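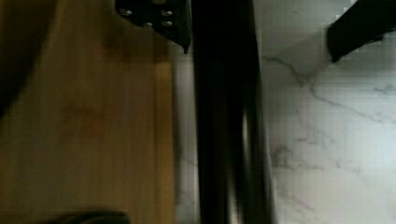 Two Grippers, One Kitchen Counter

A gripper is the part of a robot arm that takes hold of things. It does the job your hand does, with fewer parts. Your hand has five digits and a lot of joints. Many grippers have two fingers and a single motor that pulls them together and pushes them apart.

This page explains how two grippers are compared. We call them Clegg and Zevance. They bolt onto the same arm and run from the same controller, a box of electronics named Lerkidex. The tests were planned by Demetrius Holloway, who works on robot hands at the Trerkstead workshop.

Words to know

Arm: the jointed part that carries the gripper from place to place.

Finger: the part of the gripper that touches the object.

Bracket: a metal piece that holds other pieces together. Ours is black and fastened with screws.

Wrist camera: a small camera mounted close to the gripper. It moves whenever the gripper moves.

Controller: the computer that tells each motor how far to turn.

Trial: one try at one job.

Keeping the test fair

If you wanted to know which of two sleds was faster, you would use the same hill for both. A gripper test works the same way. The arm stays the same, the objects stay the same, and each object starts in the same spot. Only the gripper changes.

Each gripper gets 20 trials with each object. One trial does not tell you much. A gripper can have a lucky try, where the object happens to tip the right way, or an unlucky one. After 20 trials, luck matters less and the design matters more.

A trial counts as a success if the object is lifted, carried, and set down inside a square marked on a plan of the counter. If it is dropped, the trial fails. If it is set down outside the square, the trial also fails, even if nothing fell. The rule is written down before the first trial and does not change after that.

What makes a kitchen hard

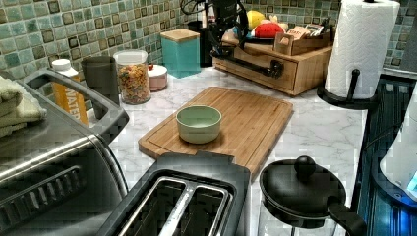

Robots in factories often pick up the same part all day, and the part always arrives in the same place. A kitchen is harder. Things in it have different shapes, and many of them stand close to each other. A bowl on a cutting board is a fairly simple target, as long as there is room for a finger on each side of the rim. A jar of ring-shaped cereal needs a wider grip, because the fingers must go all the way around it. A plush toy squashes when it is squeezed, so its width changes during the grip. A saucepan lid has a round knob, and two flat fingers can only touch a round knob in two small places.

Surfaces matter too. A cutting board is higher than the counter it rests on. When a gripper moves from the board to the counter, the distance down to the surface changes suddenly. The controller has to know about this step. If it does not, a finger can reach the board sooner than expected and press too hard.

Finger shape

Clegg has straight fingers with flat pads. Flat pads touch a large area of a box or a block, and a large area helps to stop slipping. On a ball or a knob, the same pads touch very little.

Zevance has fingers that bend slightly when they press on something. The bend lets the finger follow a curve. The cost is that a bending finger is harder to aim. The controller knows where the base of the finger is, but the tip may have moved by a small amount.

You can try this at home. Hold two rulers, one in each hand, and lift a tennis ball between them. Then do it with two strips of thick cardboard. The cardboard wraps around the ball a little. Now try to lift a coin standing on its edge with each pair. The rulers will probably be easier.

Grip force

Force is how hard something pushes or pulls. Too little grip force and the object slides out. Too much and the object may crack or pop out sideways. Lerkidex measures the electric current going into the gripper motor. More current means the motor is pushing harder. When the current reaches a limit, the controller stops closing the fingers and holds them where they are.

For soft objects the limit is set low. For heavy objects it is set higher. Both grippers use the same limits during the test.

What the wrist camera sees

A camera on the wrist gets a close view of the fingers and whatever is under them. It is useful for the last part of a reach, when small mistakes matter. It has two weak points. The fingers block part of the view, and anything that moves fast during a picture comes out blurred. The test program can slow the arm near an object so that the pictures are sharper.

A second camera, placed farther back, covers the whole counter. It is used to find objects before the arm starts to reach. The wrist camera takes over when the gripper is close.

Reading the results

The November tests came to 292 trials in all, including practice trials that were not scored. Clegg did better with boxes and thin objects. Zevance did better with round ones. With the bowl, the two grippers finished 2 trials apart, which is too small a gap to name a winner.

Engineers write results as a table, with one row for each object and one column for each gripper. A table shows where each design has trouble. A single total can hide that. Two grippers could have the same total and fail at completely different objects.

The next round will use the same objects with a new set of Clegg pads, made of softer rubber.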